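A Warm Meal and a Clean Towel

Meron Demissie slept in her car for 19 months before a church in Olivthorpe gave her a key to its side door. She was 60 and didn't expect much.
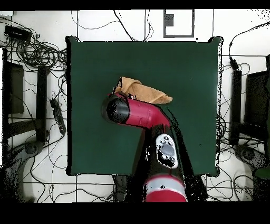
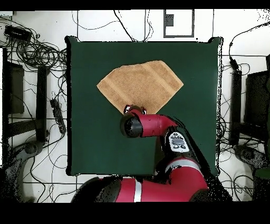
A tan towel, folded, on dark green.

Inside she found a shower, a hot supper and a woman named Mrs. Jakubowski, who asked if she wanted to pray. Demissie said no. Mrs. Jakubowski gave her soup anyway.

"She asked again the next night," Demissie says. "By July I was asking her."

Today Demissie opens that door herself every Tuesday at 5. She washes the towels, sets out the bowls and reads a psalm to anyone who stays. The church on Sandon Street served 300 suppers last winter. Demissie still keeps her old car, and on cold nights she drives it around looking for people to bring in.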